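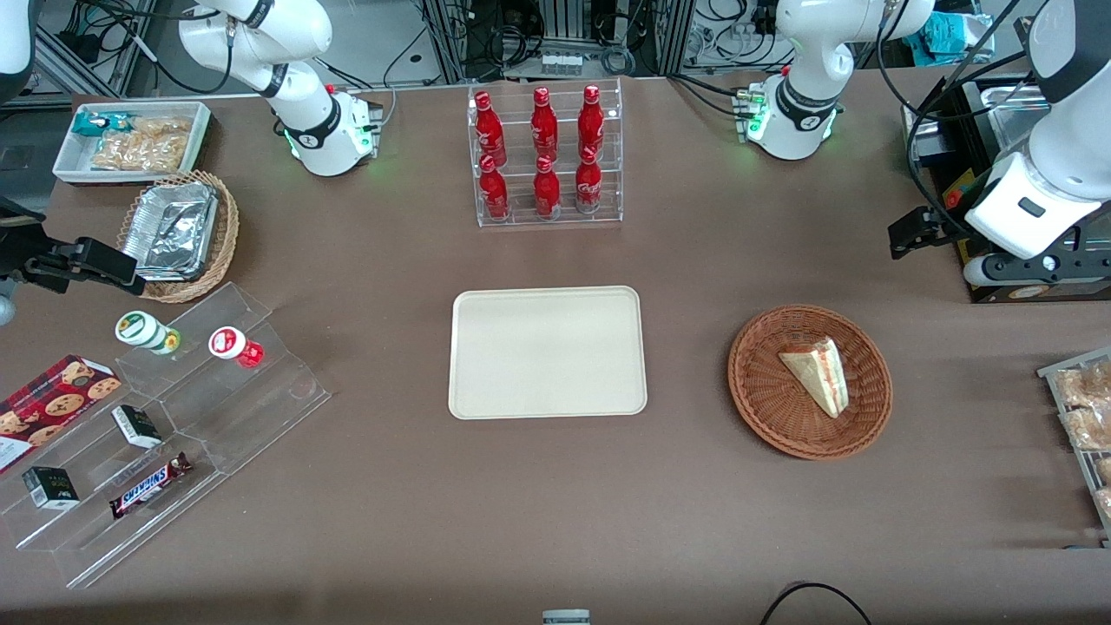 Minutes – two-arm snack counter cell, maintenance and setup
Sep 26, 2018, Brelico workshop
Present: Brelico (cell), Gutetum (grippers), Klinhom (displays). Bitisness sent apologies, notes by email.

1. Last minutes
Agreed. Typo in item 4 left as is.

2. Right arm
Base bolts checked and re-torqued, one had backed off a bit. Joint noise at slow speed still there, worse after a long stop. Gutetum think it's the cable rubbing inside the wrist cover, Brelico not so sure. Cover to come off before the next long run. Spare on the shelf, part 668.
Action: Brelico.

3. Grippers
Finger pads worn on both arms. Bottles slip when picked by the cap, fine when picked by the body. New pads fitted to the left arm first, right to follow if no marks on the bottles. Width calibration has to be redone after every pad change – was skipped last time and we lost a morning.
Baskets: fingers catch on the weave when coming in low. Raise approach height by 30 mm and try again.
Action: Gutetum for pads, Brelico for the height.

4. Bottle rack
Two rows, 6 bottles when full. Rack creeps towards the centre tray over a shift. Klinhom to bring low-tack feet. Corners to be marked on the table untill then. Reflections in the clear shelves upset the vision again, Bitisness suggest turning the exposure down before anyone touches the model. Agreed.

5. Stepped stand
Angle across the corner is OK for reach, lower tier is tight. Small tubs roll when knocked over. Lip for the upper step? Klinhom to quote.

6. Cables
Loose cable on the front edge of the table to be clipped down. Cabling behind the table also a mess, labels missing on 2 of the connectors. Tidy when the power is off for item 2, not before. No one to unplug anything on a guess please.

7. Daily checks
Sheet was too long so no one filled it in. Cut down to: status lights, stop button, pads, wipe table, home both arms. Sheet to hang by the stop button.

8. AOB
Wipes running low. Backup of the arm settings is out of date, Brelico to do a new one after the pad change and agian after the wrist cover goes back on.
Gutetum asked for the old pads back, in a bag, marked left or right.

Next meeting – once the right wrist is back together. Brelico to send round a time.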